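Workshop notebook, April
Drum bearing noise, Skarbridge flat -- entry 26

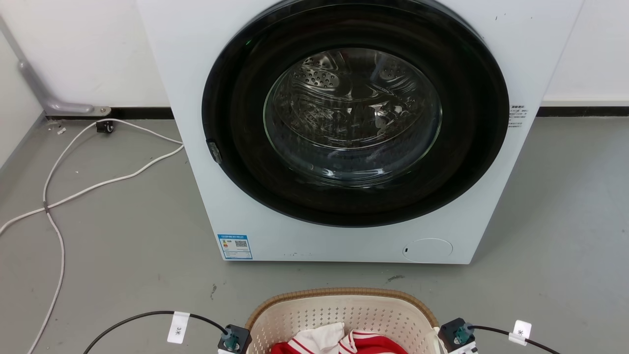
Background

Started the morning with the complaint as Yaryna Pasichnyk wrote it up: "sounds like a goods train, but only when it's nearly finished." Better than most of our fault reports, which say "broken" and give a phone number.

The noise is a low growl that comes in when the spin speed climbs and goes away again on the run-down. Yaryna had already ruled out the usual coins and hairpins by cleaning the pump filter, from which she recovered one collar stiffener and a quantity of grey matter I'd prefer not to think about before lunch.

Checks done with the power off

Turned the drum by hand, door open. Faint rumble, more felt than heard. Lifted the drum at the front lip: a bit of play between drum and tub. Not dramatic. I've met worse in machines whose owners swore they were silent, and better in machines whose owners wanted them taken away and shot.

Seal folds wiped out and inspected. No tears. Suspension springs both hooked where they should be. Dampers stiff enough. Belt has some glaze on it, but the edges are sound and it isn't trying to climb off the pulley.

Took the belt off and spun the drum again. Rumble still there. Spun the motor on its own: quiet as a cat. So the motor is innocent, which is a pity, as we have a spare motor and no spare bearings.

The bearing question

Maksym Skoryk holds that the bearings are nearly always fine and people change them for the exercise. I hold that Maksym has never had to listen to one through a party wall. We agreed to settle it by pulling the tub, and then agreed that he would be elsewhere on the day.

Looked through the Levchenko parts list. The tub is shown as one moulded assembly, in which case the bearings can't be pressed out without cutting, and the list helpfully offers the whole tub at 213. The older list gives a bearing and seal set under item 832, no price, no picture, and a footnote saying "see note". There is no note. Have written to Clodine to ask whether item 832 still exists or was ever more than a hope.

To do before stripping down

Photograph the wiring before touching it. (Last time I drew it. The drawing is still on the wall at Undivholm and people think it's a family tree.)

Find the good circlip pliers -- the ones with tips.

Look for rust tracks on the back of the tub, behind the pulley. If there's a brown streak, the shaft seal has gone and Maksym owes me a lunch.

Put the transit bolts in before tipping anything. Underlined twice in the paper copy.

Loose ends

Label on our bench spin gauge says it was last checked at 2000 rpm, but doesn't say when or by whom. Handwriting looks like mine. Have asked Yaryna to keep to slow spins and small loads until Clodine answers. She asked how small. Said towels no, shirts yes, duvet absolutely not.

Belt back on, two turns by hand, tools packed by 4.15.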